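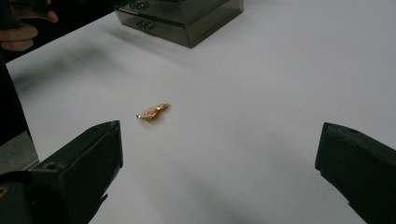
A small gold-colored piece on a white tabletop.

The Long Afterlife of a Candy Wrapper

28 June 2023

The thin metal wrapped around a chocolate is among the hardest pieces of household packaging to get back. It weighs almost nothing, it gets balled up as soon as it is opened, and at most sorting plants it drops through the screens along with broken glass and bottle caps. What comes out the other side is called fines, and fines usually go to the landfill.

The town of Leiva has spent three years trying to do better. Its sorting plant takes in mixed containers from 38 communities, most of them small, and until recently it sent all its fines by truck to a site two hours away. The hauling bill went up every winter. In February the plant started running that material a second time, through a separator built by a company called Sekon.

The machine is not complicated. A belt carries the fines over a fast-spinning drum lined with magnets. The changing magnetic field sets up small currents in any aluminum that passes over it, and the aluminum is pushed forward off the end of the belt while everything else falls straight down. Plants have used the same idea on cans for decades. The difference here is the drum speed and the spacing of the magnets, which are set for pieces closer to the size of a fingernail.

Foil is still a problem. A thick piece, such as the lid from a jar of instant coffee, jumps well. A single layer of candy foil has so little metal in it that a draft from an open loading door can matter more than the magnets. The crew at Leiva hung plastic curtains on both sides of the belt in the second week, and the catch improved.

The other trouble is that much of what looks like foil is something else. A lot of shiny wrapping is plastic film with a metal coating far too thin to recover. Gold candy wrap can be either one. The color tells you nothing, because on real foil it is usually a tinted lacquer over plain aluminum, and on film it may be printed. The old kitchen test still works fairly well: crush it in your hand and let go. Foil stays crushed. Film opens back up.

Then there is the paper. Many chocolate makers use foil bonded to a thin sheet of tissue, which keeps the wrap from tearing on fast machines. Brillon, a regional candy maker whose factory is a short drive from Leiva, has used bonded wrap on its holiday line since the 1980s. The company says it will move to plain foil by 2028, starting with the larger pieces. Plain foil tears more often, so the wrapping machines have to run slower or be rebuilt, and Brillon is doing some of both.

What the plant recovers is sold to Vitus, a smelter that buys low-grade aluminum scrap. Thin foil is not a favorite there. It has a great deal of surface for its weight, and the surface is where metal burns off in the furnace. Loose foil fed straight into the heat can lose a large share of itself to dross, the gray crust that gets skimmed off the top. Vitus asks that it be pressed into dense blocks first. Leiva bought a used press for the job and keeps it in a shed behind the scale house.

The blocks from a good month have tested at 61 percent metal. The rest is lacquer, paper, food and grit. That is below what most buyers want, and the price reflects it. On paper the separator pays for itself mainly through the trucking it saves, with the metal itself a smaller line in the budget. The plant manager's report to the town council puts the cut in landfill trips first and the scrap sales on the second page.

For people at home, the advice from Leiva is short. Save foil up and press it together until the ball is the size of a fist. Scrape off food, but don't bother washing it. Peel away paper if it comes off easily. Coffee lids, baking foil and chocolate wrappers can all go in the same ball. Chip bags stay out.

Not every town takes foil, even in a ball. Some plants have no equipment for anything but cans, and others have a contract that bars it. The list on the town website is the place to look — the sticker on the bin may be years old.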